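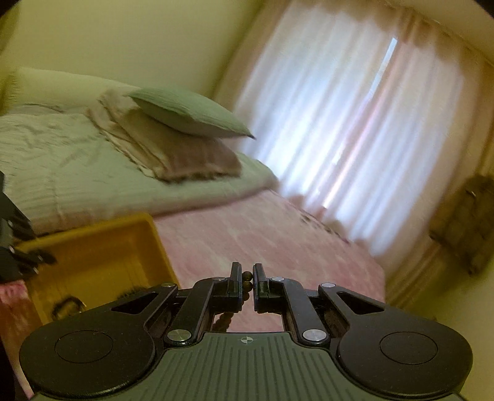 Csenge Antal wrote back after reading the draft that a household inventory is only worth keeping if the second person in the house can use it, and that most of the lists she has been handed fail there. She would put that before anything on software or formats. I have moved it up accordingly.

Household inventories: structure, identifiers, upkeep
Speaker notes, Irelbridge evening series, Nov 25, 2023
Andor Fülöp

Slide 1. Title. Leave up while people sit down. Check the microphone at the back row.

Slide 2. Scope
A household inventory is a list of movable things in a dwelling, with enough detail to identify each one and find it. Fixtures are out of scope. So are documents, which need a separate index. Vehicles go on one line each with a pointer to the folder.
Three uses: claims after a loss, a move, settling an estate. The record is the same in all cases. The columns you print are different.
Say early that I don't give insurance advice. Policies differ on proof and on limits, and people should read their own.

Slide 3. The second reader
Csenge's point. Test: hand the list to someone else who lives there, name a line at random, and ask them to fetch the item. Write down every line they can't resolve. Don't help.
Typical failures: "blue box" when there are several, "usual place", initials, a room name only one person uses (the "back room" in my own house was two different rooms depending on who was asked).

Slide 4. The unit of record
Decide what one line means before starting. The options:
Item level. One line per object. Precise, slow.
Set level. One line per group kept and used together, with a quantity field. Flatware, towels, tools in a roll.
Container level. One line per box or drawer with a free text note.
I use item level above a value threshold, set level for things that match, container level for the rest. The threshold is a household decision. Write it at the top of the file with the date it was set, or later entries will drift.
My first pass gave 901 lines. After merging sets it came to 506. Nothing was lost that I have needed to look up.

Slide 5. Fields
Identifier. Short description. Location. Quantity. Date acquired, year is enough. Source. Price paid if known. Serial number. Photo reference. Last checked.
Ten fields. People add more in the first week and stop filling them in by the fourth. Condition is the one I removed. It was out of date as soon as it was typed, and a dated photo carries more.
Leave unknowns blank. Don't enter zero for an unknown price. Zero sums, blank doesn't, and the total at the bottom will look complete when it isn't.

Slide 6. Identifiers
Plain sequence number, never reused. No room codes inside the number. Things change rooms and the number then lies.
If an item is sold or thrown out, the line stays and gets an end date. My sequence has 184 closed lines. They are filtered out of the normal view.
Labels: small ones, on the underside or back, only on things that won't be harmed by adhesive. Textiles, varnished surfaces and anything old get no label. For those the photo reference does the job.
Question that usually comes here: barcodes? Fine if you already own a reader. Otherwise the typing saved is less than the printing added.

Slide 7. Writing the short description
Noun first, then material, then color, then one distinguishing feature. "Beads, wooden, dark brown, strand." "Lamp, brass, desk, dent in base." Noun first makes the alphabetical sort useful.
Only write a material you are sure of. "Metal" is a correct entry. "Silver" is a claim, and somebody may price it.
No sentiment in this field. If the history of an object matters, add a notes file under the same number. Estates go more smoothly when the note exists, so don't skip it, but keep it out of the list.
Pause here. Give the room two minutes to write a line for something they have with them, then swap with a neighbor.

Slide 8. Location
Two levels: room, then place in the room. A third level only for closets and storage units.
Agree on room names and print them. One page, taped inside a cupboard door.
Small things that move daily get a home location, defined as where they are put back, and no attempt is made to track them further.

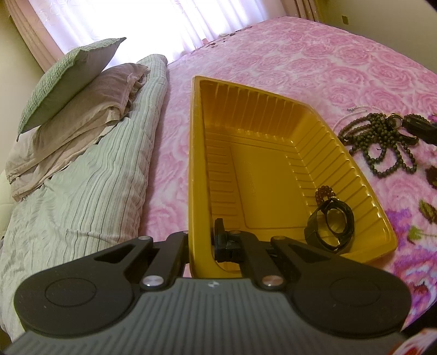 Tray, bedroom. One location, one line.

Slide 9. Trays, bowls, hooks
Shallow open containers are treated as places, with a name. The contents are recorded at set level unless something in them passes the threshold. In that case it gets its own line with the tray as its location.
Recheck interval is shorter than for cupboards. Quarterly works. Cupboards once a year, storage every second year.

Slide 10. Software
A spreadsheet is enough for one household. I keep mine in one and export to plain text. Prukelen handles photos better and will print labels, and Durketti has the better search. Both export, which was my only firm requirement. Try the export before entering anything past the first drawer, and open the result in something else.
Do not demo live. The connection in this hall dropped in February.

Slide 11. Copies
One copy in the house, one outside it. A list that burns with the contents is no use for a claim. Outside can mean a relative's drawer.
The file shows what you own and where it is kept. Treat it the way you would treat a spare key. Password on the file, and the second reader knows the password.

Slide 12. Upkeep
Add on arrival, close on departure. Batch it monthly if that is too often.
Spot check ten random lines per quarter. If more than two are wrong, redo that room before adding anything new.
Time: a first pass goes at the rate of one room per evening. Kitchens take two. Start with the smallest room to settle the threshold and the naming.

Slide 13. Questions
Handout is the field list and a blank room page. Spare copies are in the box by the door. If asked about valuing jewelry or art, refer to an appraiser and move on.
Room has to be cleared by nine.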